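# Bedding day, 30th April

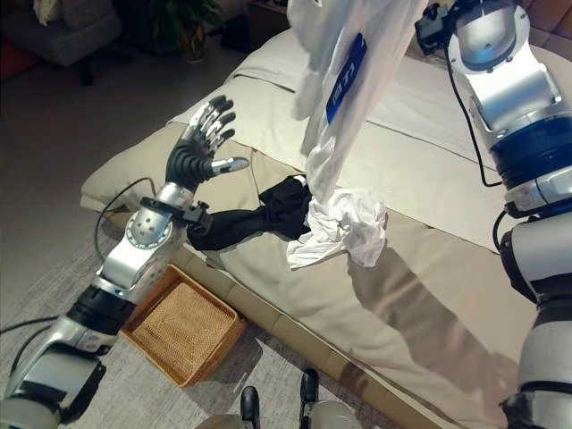
I wash every piece of bedding we own twice a year, once in December and once when the weather turns, and this is the spring round. I always swear I'll do it over a couple of weekends and then I get going and the whole house is upside down by lunch (you should have seen the hallway). The guest room at the back went first this time, mostly so I could stop walking past it. I love that low bed, with the beige padded edge along the front, because I can sit right down on it while I sort. It doesn't take long before I've got a white heap in the middle, all creases, with a twisted bit of black cloth next to it and one long white piece being lifted out of the lot. The pillow stayed up at the far end. Pillows are a different day!

I keep these gallery pages partly for myself, so I can look back and remember what I did with everything. A few notes to go with it, then.

**The sorting**

White with white, dark with dark, and anything I'm not sure of goes over the back of a chair until I make up my mind. I used to fold as I went and it was a disaster, I'd have a beautiful stack and then find a pillowcase that belonged in the middle of it. Now I pull everything apart first and live with the mess for an hour.

**Labels**

I read them all again every time, even on things I've had for years. My big Hundness duvet cover wants a cooler wash than I'd been giving it (oops), and I only found that out last December. If a label has faded, I write the temperature on a scrap of cotton tape and stitch it inside the hem. Not pretty, but it's inside the hem!

**The wash**

Everything white goes in at 40 and comes out when it comes out. I did 7 loads last spring and I'm hoping for fewer this year, mainly because I finally gave away the flannel set that took up a whole drum by itself. I've been using the Kurkex powder, the plain one with no scent, and I'm happy with it so far. The scented kind made the closet smell like a hotel lobby, and not one of the nice ones.

**Drying**

Outside if there's any sun at all. I have one good line and one that sags, and the sagging one gets the pillowcases. Long pieces go over the good line by the middle, and I give them a really hard snap first, which saves me so much ironing that I've pretty much quit ironing sheets altogether.

**Where it all goes**

Full sets live inside one of their own pillowcases, stacked in the Tonbridge cabinet on the landing. The spare blankets go in the bottom drawer, which sticks, and I've been meaning to rub some candle wax on the runners since before Christmas. Maybe this week. The front bedroom is next, and that one has the heavy curtains, so I'm having a coffee first.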